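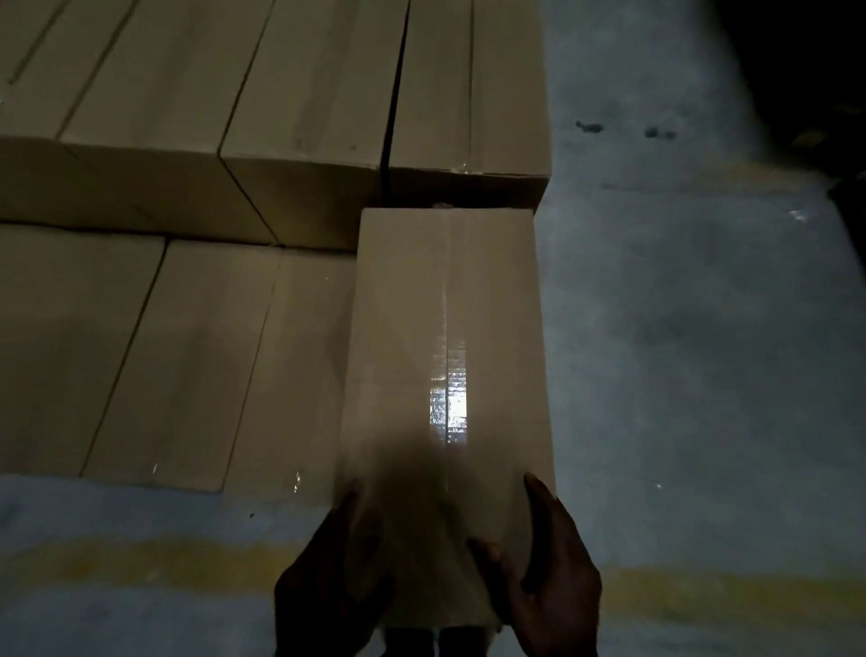 *Reading time: 4 minutes*

**Getley opens its Lumbao warehouse for a day of robot handling demonstrations**

LUMBAO, Feb 3, 2019 – Getley, a contract storage and packing company, welcomed customers, suppliers and students to its Lumbao warehouse for an open day on robot handling. The event gave 238 visitors the chance to watch carton stacking, pallet loading and shelf replenishment at close range, and to speak with the people who plan and supervise the work.

The open day marked the end of the first stage of the Narska program, under which Getley is testing two-handed robots for jobs that have remained manual in most of its buildings. Conveyors and fixed arms have been in use at the company for many years. Moving plain cartons from one part of a floor to another, closing up a row and leaving it straight has been harder to automate, and it was the task that drew the most questions from visitors.

"Our customers have read a great deal about robots, and many of them had never stood next to one," said Rhea Catacutan, director of operations at Getley. "We wanted them to see ordinary work at its ordinary speed, with our ordinary cartons. Several people told me it was slower than they expected. It is slow at present, and we would like them to know that before they make plans around it."

**Floor stacking in the storage area**

Demonstrations began in the storage area, where cartons are kept on the concrete floor in close rows. The cartons are corrugated cardboard, taped along the top seam and free of printing. A carton is held from below and at the sides and brought up to the rows already in place. The work is done without added lighting, in the same conditions the night shift has.

Plain cartons present a particular difficulty. With no label or printed mark to go by, the edges of each box and the line of tape along its top have to serve as guides, and clear tape can throw back a strong glare. Scuffed faces and shallow dents, which are common in reused packaging, add to the problem. Engineers from Drirkton, which supplies the control software for the program, explained to each group how the system judges the gap between a carton and its neighbors, and why it is set to stop if it meets more resistance than expected.

Visitors were taken around in groups of 15. Each tour lasted 56 minutes and included time at a supervisor's station, where guests could follow the task list and see how a stop is reported and cleared. Children under 12 were not admitted to the working floor and were offered a separate program in the training room.

**Work with staff**

Getley employees took part throughout the day. Eighteen members of the Lumbao team have completed the company's supervisor course, which covers safe distances, manual takeover and daily inspection of the grippers. A second course will open to staff at all sites later in the year. The company has stated that no position at Lumbao will be removed as a result of the first or second stage of the program.

"The people who stack cartons for a living were the ones who told us what good stacking looks like," Catacutan said. "They pointed out things that were missing from our written procedures – how tight a row should be, when a dented box can go on the bottom and when it should be set aside. Much of January was spent putting that knowledge into a form the engineers could use."

Guests also attended a short talk on floor markings and walkways. Getley plans to repaint the older lines at Lumbao before the second stage begins, and will review the width of its pedestrian routes at the same time.

**Next steps**

The second stage of the Narska program will extend the trials to mixed carton sizes and to stacks more than one layer high. It will also include outbound loading, which was shown at the open day only as a short trial at one dock door. Results will be shared with customers who store goods at Lumbao, and a written summary will be available on request.

Schools and technical colleges that were unable to attend may apply for a group visit. Applications should state the number of visitors, their ages and any access needs. Closed-toe shoes are required on the working floor, and high-visibility vests are provided at reception.

**About Getley**

Getley provides storage, packing and order fulfillment to makers of household and garden goods. The Lumbao warehouse handles long-term storage and seasonal stock.

**Media inquiries**

Getley Communications Office, Lumbao warehouse. Requests for interviews and site visits should be sent in writing to the office.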